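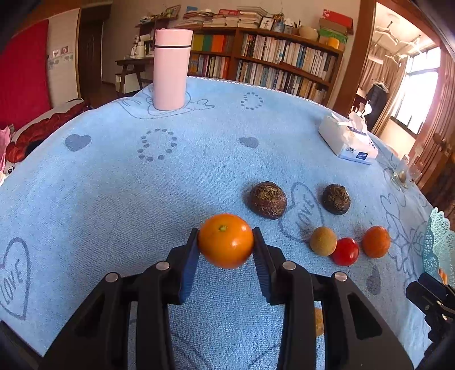
Zateck nimmt Versuchsanlage zur Vergärung von Fruchtresten in Betrieb

Dritmont, 18. Oktober 2022 - Die Zateck Energietechnik GmbH hat am Standort Dritmont eine Versuchsanlage zur Gewinnung von Biogas aus organischen Reststoffen in Betrieb genommen. Verarbeitet werden Schalen, Pressrückstände und nicht verkehrsfähige Ware aus dem regionalen Obst- und Gemüsehandel. Im Mittelpunkt der ersten Versuchsreihe stehen Zitrusfrüchte. Auch eine kleine Frucht mit glänzender, orangefarbener Schale enthält neben vergärbarem Zucker ätherische Öle, vor allem Limonen, die in höherer Konzentration die methanbildenden Mikroorganismen hemmen. Der Anteil solcher Stoffe im Gärsubstrat muss deshalb begrenzt oder vorab verringert werden.

Die Anlage trägt die Bezeichnung Asura und besteht aus 2 getrennt beheizten Fermentern. Im ersten Behälter wird das zerkleinerte Material hydrolysiert, im zweiten findet die eigentliche Methanbildung statt. Die Betriebstemperatur der zweiten Stufe liegt bei 39 Grad Celsius. Eine vorgeschaltete Dampfbehandlung treibt einen Teil der Öle aus, der gesondert aufgefangen wird. Die Verfahrenstechnik lieferte das Ingenieurbüro Oosthuizen, das auch die messtechnische Begleitung übernimmt.

Im Probebetrieb, der im August begann, wurden nach Angaben des Unternehmens etwa 146 Tonnen Reststoffe eingesetzt. Die technische Verfügbarkeit der Anlage betrug in diesem Zeitraum 94 Prozent. Das erzeugte Gas wird in einem Blockheizkraftwerk auf dem Betriebsgelände genutzt; die Abwärme dient der Beheizung der Fermenter und der Dampferzeugung. Über die Verwertung der Gärreste auf landwirtschaftlichen Flächen - vorgesehen ist zunächst eine flüssige Ausbringung - wird nach Vorlage der Laboranalysen entschieden.

Die Ergebnisse der ersten Versuchsreihe werden in einem technischen Bericht veröffentlicht. Betriebe aus dem Raum Dritmont, die geeignete Reststoffe abgeben möchten, können sich schriftlich an die Standortleitung wenden.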